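How to Get Ready for a Fasting Blood Draw

A fasting blood draw takes a few minutes, but the preparation starts the evening before. These steps are for adult patients of the Namell clinic who have been given an order for fasting glucose or a lipid panel. If your order came from another office, follow the sheet they gave you.

Step 1. Read your order

Look for the word "fasting" near the top of the order. If it isn't there, you can eat as usual. If you can't tell, call the lab desk at extension 902 and ask for Darlene Pelletier or Uzma Durrani.

Step 2. Pick a morning time

Fasting draws are done from 7:00 to 10:30 a.m. Most people find an early slot easier. The Gukusstead office has its own lab room, but it closes at 9 a.m. for draws.

Step 3. Stop eating the night before

Have a normal dinner and finish it by 9 p.m. After that, no food, juice, coffee, tea, gum or mints. Black coffee counts as breaking the fast. Don't drink alcohol that evening.

Step 4. Keep drinking water

Plain water is allowed and makes the vein easier to find. Drink a glass before bed and another when you get up. No lemon, no flavoring and no sparkling water.

Step 5. Ask about your medicines

Take your regular pills with water unless your provider told you to wait. If you use insulin or any other diabetes medicine, call us at least 2 days ahead. Do not skip or change a dose on your own.

Step 6. Dress for it

Wear short sleeves or a sleeve that pushes up past the elbow without squeezing. Bring your order, your insurance card, a photo ID and a snack for afterward.

Step 7. Tell the phlebotomist what you know

Before the draw, say so if you:
have fainted during a draw
take a blood thinner
are allergic to latex or adhesive
have had lymph nodes removed on one side

You can ask to lie down. Shoaib Shaikh does most of the morning draws and will set up the reclining chair if you mention it when you check in. 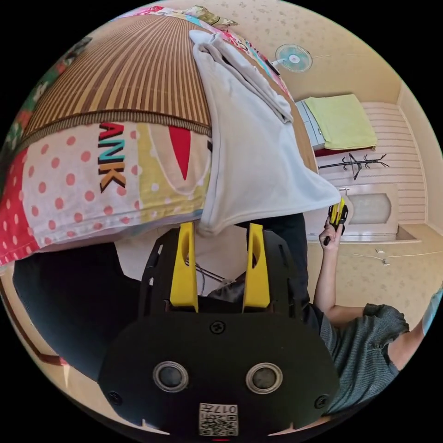
Step 8. Look after your arm

Press on the gauze for a few minutes with your arm straight. Leave the bandage on for an hour or two, and don't lift anything heavy with that arm until the next day. A small bruise is common. Call us if the swelling grows or the arm goes numb.

Step 9. Get your results

Results are posted to your patient account, usually by the following afternoon. Your provider will call you if anything needs attention sooner.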